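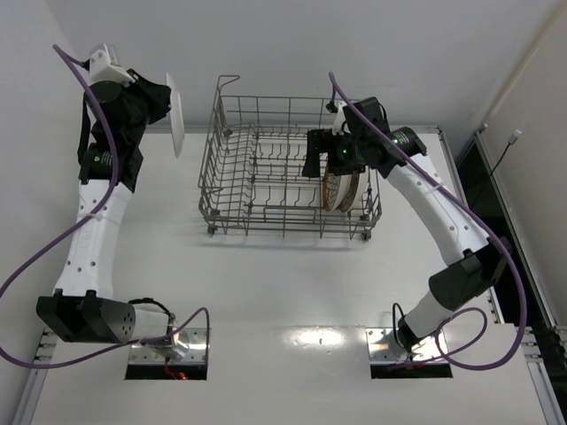 Plate racking: how much variation before episodes stop being useful?

gresturero
Two-arm teleop set, task is plates into a wire dish rack. We have 522 episodes. The policy trained on them gets the plate to the rack and then presses the rim onto the top of a tine. Rack position was fixed for the whole set. Would you move the rack or add plate types first?

tine_pitch
Move the rack. With a fixed rack the policy can learn joint angles and mostly ignore the cameras. Shift it a few inches per session and rotate it a little.

curkach_lab
Disagree. Rim-on-tine is a grasp error. If the plate sits 2 degrees off in the fingers, the insertion is already lost. Look at the grasp in your failed rollouts before you touch the rack.

gresturero
Checked 17 failures. In 12 the plate was visibly tilted in the gripper before it got to the rack. The operators correct for that by feel, late, and very fast. At our control rate the correction is only a few samples long.

tine_pitch
Then slow the operators down over the rack. You can also cut the idle stretches at the start, which currently outweigh the part you care about.

gresturero
Trimming is done. Right arm over two racked plates, left gripper above another one on the table:
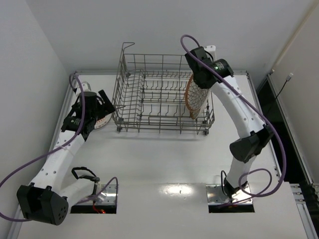

Hamish Harawira
I would not trim anything until you have a baseline on the raw set. We trimmed idle time on the Carkley data and the policy stopped waiting for the other arm to clear. Some of that idle time was coordination.

curkach_lab
Agree on the baseline. Also record recoveries on purpose: start with a bad grasp, back off, regrasp, insert. Label them separately so you can change the mix later.

tine_pitch
Recoveries are fine, but if the bad grasp itself is in the episode you are training on it. Start recording after the mistake.

gresturero
OK. Raw baseline first, then a recovery batch on Saturday with recording started after the bad grasp. Rack stays put until both are evaluated.

tine_pitch
Still think you'll end up moving the rack. Post the numbers either way.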